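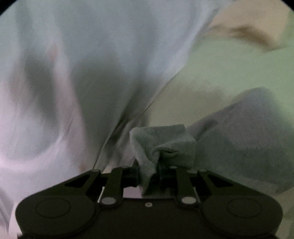

Gray towel, crumpled.

**Udby Sturkness folding drying cabinet, 600 W — review**

Last updated 30/10/2019

The Sturkness is a fabric drying cabinet with a heater and fan unit in the base. It is sold to people who have a washer but no vent or floor space for a tumble dryer. I bought it from Greltham at full price in September and have used it for most loads since then. It replaced an Amaral heated airer, the open kind with warm bars, so most comparisons below are with that.

## Construction

The frame is made of aluminum tubes that push into plastic corner joints. The joints are tight when new and need a twist as well as a push. Two of mine loosened after the cabinet had been folded and put away a few times, and I now leave it standing. The cover is a coated polyester with a zipper on the front and a mesh vent at the top. The zipper is the weakest part. It catches on the inner flap about halfway up unless the flap is held back with the other hand.

The base unit sits on four rubber feet and draws air in from the sides. Udby asks for a clear gap on both sides, which rules out most closets. The lint filter slides out from the front and can be rinsed. The power cord leaves the back at floor level and is short, and the manual says not to use an extension cord.

## Controls

There is one dial for the timer and one button for the heat setting. Low runs the heater at 200 W, high at 600 W. The fan runs at the same speed on both. The timer is mechanical and shuts off the heater and fan together, so there is no cool-down period. The base stays warm for a while afterward and the cover should not be folded down onto it.

There is no humidity sensor. The cabinet runs for the time on the dial, whatever is inside it.

## Drying results

My test load was a normal one: T-shirts, two pairs of jeans, socks, and a bath towel. I weighed it after the spin cycle and again after a full timer run on high. It lost 764 g of water. The shirts and socks were ready to put away. The jeans were damp at the waistband and pockets, and the towel was damp at the hem and along the fold where it had hung over the rail.

On low, the same load took most of a day and the result was more even. Low is the better setting for knits. On high, anything hanging directly over the outlet gets noticeably hotter than the rest, and one cotton sweater came out with a stiff patch on the lower back.

Hanging pattern matters more than the heat setting. Hangers work well. Folding thick items over the rail does not, and the small shelf that comes in the box blocks enough air that I stopped using it. The Amaral airer left stripes of dry fabric where the bars touched and damp fabric between them. The Sturkness does not have that problem.

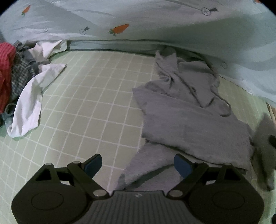 One reader wrote in to say that the whole design just moves the water from the clothes into the room, and that a dehumidifier with an open rack would do the same work and protect the walls. I agree with the first part. All of the moisture leaves through the top vent. In my spare room, with the door closed and the window shut, the glass fogged during every run on high. Opening the window slightly fixed it. Anyone who already owns a dehumidifier has less reason to buy this cabinet, although the cabinet does keep the warm air close to the fabric and takes up less floor than an open rack of the same capacity.

## Noise

The fan is a steady low hum with no rattle. It is audible in the next room through a closed door. The timer ticks, and the tick is more annoying than the fan at night.

## Cleaning and parts

The filter needs rinsing more often with towels than with anything else. The cover wipes clean and is not machine washable. Udby lists a replacement cover at 40 dollars, zipper included. Corner joints are not listed separately, and I have had no reply to my message about them.

## Verdict

Good for shirts, underwear, and bedding that can be hung in a single layer. Poor for denim and heavy towels unless they are turned partway through. The missing cool-down and the zipper are the main faults. I would buy it again at a lower price, for a room with a window that opens.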